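Do cooling mats do anything? A grumble
7/19/23

Every summer I get the same advice from people who sleep perfectly well. Drink more water. Put a sock in the freezer. Get one of those tile mats for the bed, you'll never look back. I have ignored all of it for years, and I would have gone on ignoring it if our top floor hadn't spent a fortnight behaving like an airing cupboard.

My main trouble is with the word "cooling". A fridge cools. A mat made of little tiles, with nothing plugged into it, is the same temperature as the room it has been lying in all day. It feels cooler when you first touch it, in the way a stone step does, and then you lie there and it warms up to match you. The shop page for the Rerketti, the one most people seem to end up with, promises "a fresher night". Fresher than what? It doesn't say.

Yuto Furukawa, who I used to share an office with in Undholm and who grew up sleeping on this sort of thing, thinks I am being a pain about it. His case is that it was never meant to be cold. It is meant not to be a mattress. A mattress is a thick sponge that soaks up heat and damp and hands them back to you at three in the morning, and a hard mat with gaps between the tiles lets some air past your back. I find that easier to believe than anything on the packet.
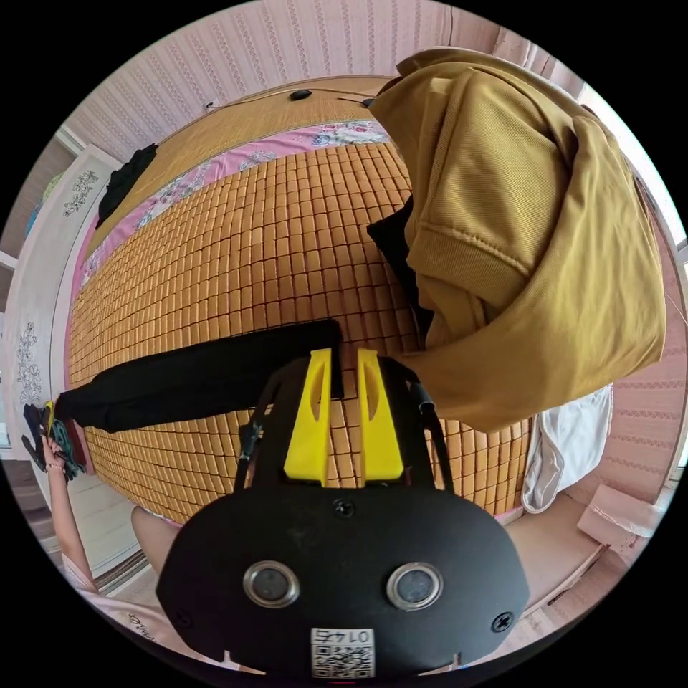
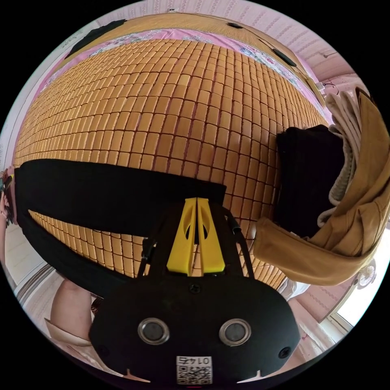
Do you put a sheet over the mat or lie straight on it?

Straight on it, or in thin pyjamas if the tiles pinch. A sheet on top traps the air you were hoping to let through, and you may as well have kept your money.

Money is the other sore point. The Zolico version was 43 pounds when I looked in October, when you'd think they would be giving them away, and 50 by the time anybody needed one. It had 2662 reviews, nearly all of them glowing, and a good many written on the day the parcel came. I would like to read the reviews from the second summer. Does it creak? Do the cords hold? What does it smell like after a winter rolled up under the stairs?

I tried one for four nights at my sister's in Mudgway, which proves very little, and the weather turned on the third. The first night I fell asleep faster than I had all week. I had also driven most of the day and eaten an enormous dinner. The second night was hotter and I woke up twice with a pattern pressed into my arm. A fan in the doorway did more for me than the mat did, and it cost less.

So I'm not buying one yet. I have hung a blackout blind on the west window and moved the duvet to the spare room, and I'll see how August goes. If you've had a mat for more than a year, leave a comment and tell me what state it's in.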